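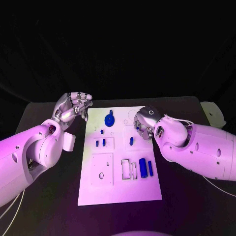 Rosalinda Tolentino would like buyers to stop asking what a robot arm costs and start asking what the bench costs. The arm is the line everyone remembers, she said at the Starkstead briefing, and the lines underneath it are the ones that get forgotten until the invoice turns up.

Mallia opens planning service for two-arm benches

11/11/2024 – Mallia press desk
145 shares | 12 comments

STARKSTEAD – Mallia today opens bookings for Lenden, a planning service for colleges, workshops and small manufacturers thinking about a two-arm robot bench. Fixed price. £2520 per site, paid once the plan has been handed over. No obligation to buy equipment from Mallia or from anyone else.

What a site gets for the money: a visit, a floor and power check, a written list of everything the bench will need, and a 12-month spending plan laid out month by month. Hands, arms, table, backdrop, lighting, cabling, task boards, spare parts, staff time. Delivery too, and getting the thing up the stairs if there are stairs.

The service came out of a trial that ran up to September. Sites sent in their own draft budgets and Mallia went through them line by line. Most had a decent figure for the arms. Hardly any had a figure for replacement fingers, and only one had put in any money for somebody to reset the board between runs. 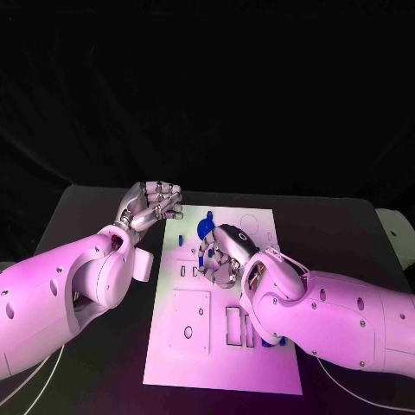

Do we have to buy both arms in the same financial year?
Splitting the order is fine, as long as the table, mounts and power supply are sized for two from the start. Lenden plans show both routes side by side with the extra delivery charge for the second arm included.

Task boards get there own page in the plan. Mallia recommends a simple start: pegs, a disc, a couple of cylinders, outlines to show where each part belongs. Printed sheets are cheap and quick to change while a team is still settling its layout. A rigid board with raised plates costs more and takes longer to arrive, so it goes later in the spending plan. Parts in one colour to begin with – easier to reorder.

Running time is worked out per site. The standard plan assumes 2000 hours in the first year, and customers can ask for it to be redone at a lower figure. Servicing, spares and staff cover all move with it. 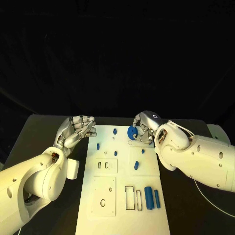

Peg and slot board on a two-arm bench, right hand holding the blue disc.

Also in the plan: a lighting line. Small money compared with arms but it needs to be in there, along with blackout curtain and a rail to hang it on. Cable runs are costed seperately so the electrician can quote from the same sheet.

Makokha will handle site visits outside the Starkstead area. Same price, same paperwork. Travel is included. Second visits are charged.

Bookings are taken in order of arrival. Sites with a grant deadline should say so on the form, and should send the funder's template with it so that the plan can be set out under the right headings.
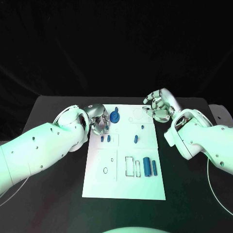 Pak-hei Poon asked for one change during the trial and got it: spares moved to the first page, above the arms. His worry was that anything on page three gets cut at the first budget meeting, and a bench waiting on a hand is still taking up the room and still on the insurance.

Insurance, for the avoidance of doubt, is listed but not arranged. Mallia does not sell it.

Booking forms from the Mallia press desk, Starkstead. Please put Lenden in the subject line. Printed copies of the standard plan on request.

Get Mallia news by email. Enter your address to subscribe. You can unsubscribe at any time.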